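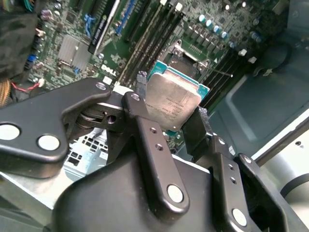 Intel CPU just above the green Dell board, gray case.

Ticket 3516
Customer: Margaritis (main shop + stock room)
Subject: Fernura labels printing twice / stock counts wrong at end of day
Priority: was Low, bumped to High Tuesday
Status: Closed, see last entry

Reported problem
Shelf labels come out double out of Fernura. Not every job. Customer says mostly afternoons. Also the end of day stock count is off and they think it's the same thing. Printer is the Kakus on the counter. Second Kakus in the stock room, not complained about so far.

Things customer already tried: turned printer off and on, new roll, logged out of Fernura and back in. No change.

Entry 1, 8:50 am
Called the shop. Asked for a sample. They read me a label, looks right, price right, just two of them. Asked if both labels have the same job number in the corner. They don't! First has one number, second has the next one up. So the printer is not repeating itself, it is getting two jobs. Stop looking at the printer.

Asked them to leave the rolls alone please, they were on the third roll of the day.

Entry 2, 9:35 am
Remote session into counter PC. Fernura version matches what we have on file. Print queue empty, nothing stuck. Printed one label: one label. Printed ten: ten. Of course.

Checked the Windows printer list. Kakus is in there twice, "Kakus counter" and "Kakus counter (Copy 1)". Got excited. Removed the copy, printed ten again, ten labels. Left it that way and asked them to watch it.

Entry 3, 1:20 pm
Doubles again. So it wasn't the copy. Leaving it removed anyway, nobody needs it.

Customer forwarded the stock count report. 933 lines, which is right for them, but a bunch of the lines have a change I can't match to any sale. All of the odd ones are plus, none minus. Stock going UP that was never delivered. They had been blaming the person counting.

Entry 4, 2:05 pm
Pulled the Fernura activity log for the afternoon. Sorted by item instead of by time, should have done that first. Each doubled item has two "receive" entries. Same item, same quantity, same user. One from the counter and one from the stock room station. Gap between them is always 14 minutes. Every single one.

So receive goes in, label prints, then 14 minutes later the same receive goes in again and another label prints. Label and count are the same problem after all, customer was right about that.

Entry 5, 2:40 pm
What runs every 14 minutes? Asked Fernura help desk. First answer was reinstall. Said no. Second answer, from somebody else, was that the sync between stations retries on that timer if it doesn't get a reply. OK that makes sense. The counter sends the receive to the server, the stock room station has its own copy waiting and sends it again when it thinks the first one never landed.

Question is why it never gets the reply.

Things I checked on the stock room station:
Network cable good, light on at both ends
Ping to server clean, left it going for 200, none lost
Firewall has the Fernura rule, same as counter
Clock

Clock. The clock is slow. Quite a bit. The server stamps the reply, the station sees a reply from "the future" and throws it out. Nothing in the Fernura log says so, you only see it in the little text file in the program folder.

Entry 6, 3:10 pm
Set the clock by hand, had them receive one box of test stock. One label. Waited the full timer. Still one label. Waited again. One.

Told customer NOT closed yet. Want to know why the clock was off in the first place. Windows time service was set to manual and stopped. Somebody did that or an update did that, can't tell. Set to automatic, started, forced a sync, pointed it to the same source as the server. Also did the counter PC while I was in there, that one was fine.

Asked if the station gets powered off at the wall overnight. Yes, whole stock room goes off on one switch. Could be the small battery on the board too then, clock loses time with the power off. Asked them to check the time tomorrow before opening anything.

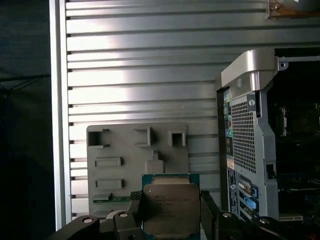

Rear of tower, ribbed metal wall next to it.

Entry 7, next morning, 8:15 am
Customer checked the time at power on, before network came up. Behind again. Corrected itself once it was online. So time service is doing it's job and the battery is weak. Not urgent now but put on the list, coin cell, cheap, customer OK with the cost. Until then: let it sit for a couple minutes after power on before starting Fernura. They wrote that on a piece of tape. Fine.

No doubles overnight, nothing in the sync file.

Entry 8, 11:30 am
Cleaning up the bad counts. Fernura has an "undo receive" but it prints a label for that as well (why). Turned off label printing for receives first, undid the doubled ones, turned it back on. Did them one at a time, did not trust the bulk tool.

Two items still don't match. Went back and forth with the shop, and both are real deliveries that were entered under the Lirari branch by mistake. Nothing to do with this. Moved them over, told Lirari, they had noticed and had been wondering where the stuff was.

Entry 9, 12:15 pm
Lirari asked if they have the same clock thing. Checked remote. Time service running, time right, sync file clean. No doubled receives in July at all. Good.

Entry 10, 4:45 pm
Full afternoon at Margaritis, normal receiving, two deliveries. No doubles. End of day count matches. They want to know if they can have the wasted rolls credited, told them to ask Kakus but I doubt it.

Cause
Slow clock on stock room station, time service stopped, weak board battery. Station rejected server replies and resent every receive once.

Fix
Time service to automatic, synced. Battery to be replaced. Doubled receives undone by hand.

Notes for next time
If labels double, read the job numbers first. Same number = printer or driver. Different numbers = Fernura sent it twice, go to the activity log and sort by item.
Sync file is in the Fernura program folder, opens in Notepad. Look for "reply dropped".
Fernura does not warn about clock differences. Sent them a request, got an automatic reply.
Turn off receive labels before any undo.
Dont bother with the reinstall.

Follow up
Coin cell for stock room station, order with the next parts run
Ask about leaving that one outlet on overnight
Check time service on remaining customer stations when there's a quiet day

Closed 5:05 pm. Customer confirmed by phone. Reopen under the same number if it comes back.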